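Plistska hand gripper, two-finger: three months on household chores

Rating: 3 out of 5

I bought the Plistska to answer a narrow question. Can a parallel two-finger end effector, with nothing more exotic than padded fingertips, do the small jobs in an apartment that people keep promising robots will take over? I have no arm at home. The Plistska is the hand-held version: same fingers as the arm-mounted model, same travel, but you move it yourself. That takes motion planning out of the test and leaves the grip. If a person holding the tool can't do a job with it, an arm won't do it either.

Build is good. The linkage has no play I can feel, and the pads have not lifted at the corners after 882 logged grasps. The Leemans unit I owned before this one lost a pad in the second week. Trigger force is a little high for long sessions, and my hand starts to complain after 200 or so closures.

I scored four chores: picking up socks, loading cutlery, folding dish towels, and dealing with the bedroom trash. The first is close to solved. Socks are soft and high-friction, and they don't care where you grab them. Cutlery is fine until two forks nest. Towels need a second tool, and even with one in each hand I averaged 2 acceptable folds out of every five attempts, which I would not call working.

Trash took most of February.

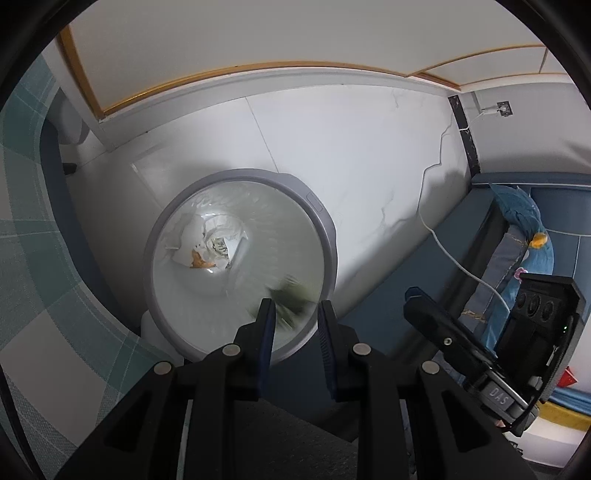

Getting a liner out means finding the edge of a thin film, separating it from whatever it is pressed against, and pulling evenly enough that it doesn't tear. A person does this by touch. With the Plistska you do it by eye, and the fingertips block your view at the moment you need it. My success rate on a folded-over edge was acceptable. On an edge that had slipped below the rim it was poor, and I ended up pinching film against the wall of the bin and dragging it upward, a method that works on heavy bags and shreds cheap ones.

Loose items are a different problem. Crumpled tissue compresses, so the fingers close further than expected and still hold. Flat packaging lying on the bottom is the worst case: no edge to get under, and the fingers have to come in nearly vertical. The manual suggests a scooping approach with one finger leading. It worked for me on cardboard and failed on plastic wrap.

Finger opening is where the Plistska beats the Lodico, the other tool I considered. The Lodico is lighter and its trigger is better, but its jaws stop well short of what bins and bowls require.

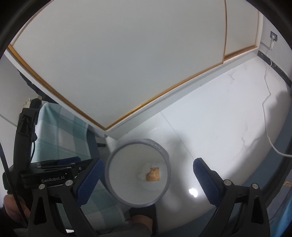

Reach is the specification I would check first before buying any of these. Jaw width looks good on paper, but width and depth trade against each other once you go below a rim. Spread the fingers wide and the linkage arms flare outward, so a tool that can straddle a container may not be able to work inside it. Take a round bin with one crumpled scrap at the bottom, a little off center: the approach has to be made with the fingers mostly closed, then opened near the floor of the bin, then closed again on the target. A human operator works that out in one or two tries. An automated system has to plan for it, and the planner needs a good estimate of where the scrap is. Glossy white tile doesn't help there either, as glare next to the rim is the kind of thing that upsets a vision system tuned under soft light.

The pads deserve a separate note. Grip on fabric and paper is excellent. Grip on film is average when clean and bad once there is any grease on the surface. I wipe them with dish soap and let them dry overnight. Plistska rates a set for 3,000 cycles, and mine show slight rounding at the tips so far. Replacement sets come from Plostgate, and shipping was slow.

As for chores in general, my scores say that pickup of soft, separate objects is ready for a machine, given a decent arm behind it. Anything involving a bag is a supervised job for now. I still change the liner by hand on most days, and it takes me less time than putting the tool on its stand.

Pros: stiff linkage, wide opening, durable pads.
Cons: heavy trigger, blocked view at the fingertips, slow spares.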